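Hirudon Opens Two-Level Furniture and Fittings Showroom in Grellstead

Former print warehouse converted to 1,054 square meters of display, storage and work space

GRELLSTEAD, December — Hirudon, a supplier of refinished and made-to-order household furniture, has completed the conversion of its Grellstead building into a combined showroom and workroom. The space opens to trade customers this month. Retail customers will be admitted by appointment from the start of the new year.

The building has a total usable area of 1,054 square meters. Of this, 668 square meters is on the ground floor, with the remainder on a mezzanine level and in an enclosed storage section at the rear. The premises were previously used for paper storage and had stood vacant before Hirudon took the lease.

Layout

The ground floor is open in plan. White wall panels and columns have been used throughout the front section, and the floor is gray. The wall beneath the mezzanine has been finished in brown to separate the shelving area from the rest of the floor. White shelving units stand against this wall and hold small stock, fittings and accessories.

Large white work tables have been placed near the front for unpacking, sorting and inspection. Customers may use the same tables to lay out drawings, finish samples and hardware before placing an order. The table surfaces are wiped down and cleared at the end of each working day.

"We wanted the goods and the work to share one floor," said Maj-Britt Strand, managing director of Hirudon. "A customer who is ordering a dressing table should be able to look at a finished one, then walk a few steps and see where the handles are kept. In the old building those two things were on different streets."

Furniture on display

The opening display is limited to bedroom and dressing furniture. It includes pieces from the Safavi line, a group of painted vanities, mirrors and side tables with carved detail. Each Safavi vanity is supplied with a matching mirror and can be ordered in white or in one of the standard colors on the Hirudon finish card. Lead time for a standard color is 41 working days. Pieces ordered in white ship from stock where available.

Painted surfaces on the Safavi line are sealed after the final coat. Carved legs and mirror surrounds are sanded by hand between coats, as machine sanding rounds off the edges of the carving. Replacement mirror glass can be ordered separately, and the mirror surround does not need to be returned to the workroom for fitting.

A second line, Sellau, will be added to the floor once delivery is complete. Sellau consists of plain storage furniture, mainly wardrobes and low chests, intended for rented apartments and smaller rooms. Prices for Sellau will be published with the spring list.

Conversion work

Interior work was directed by Ghazal Fallahi, who also drew up the floor plan. The existing columns were retained and painted. Recessed panels were added to the walls at the front of the building, and the ceiling was boxed in along one side to conceal ductwork.

"The columns set the spacing for everything else," said Fallahi. "We measured the largest wardrobe in the catalog, added clearance for a hand truck on both sides, and worked outward from there. The mezzanine stairs were moved once during the job. The tables were moved more often than that."

Lighting in the display section was selected for color checking. Customers comparing a painted sample with an existing piece of furniture are advised to bring a drawer front or a loose shelf, as photographs are not accepted for color matching.

Staff and operations

Mahnaz Kiani has been appointed floor manager and is responsible for trade appointments and display stock. Farzad Rezaei continues as head of finishing. The finishing team has 4 full-time positions, all of which transferred from the previous site.

Incoming goods are received at the rear entrance, checked against the delivery note and carried to the front tables for inspection. Items that pass are tagged and moved to the shelves or the display floor. Damaged items are held in the rear section for repair or return — they are not offered for sale from the showroom.

Trade customers with open orders placed at the previous site do not need to take any action. Existing order numbers remain valid, and collections will be made from the Grellstead rear entrance. Customers collecting large pieces should book a loading slot when they confirm payment.

About Hirudon

Hirudon refinishes, assembles and sells household furniture for private customers, landlords and interior contractors. Its product lines include Safavi and Sellau. The company is based in Grellstead.

Press contact

Shirin Soltani, Communications, Hirudon, Grellstead
Product sheets and the current finish card are available on request.
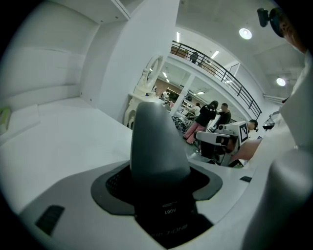

Ground floor of the Hirudon showroom in Grellstead, with white vanity and oval mirror, and shelving beneath the mezzanine.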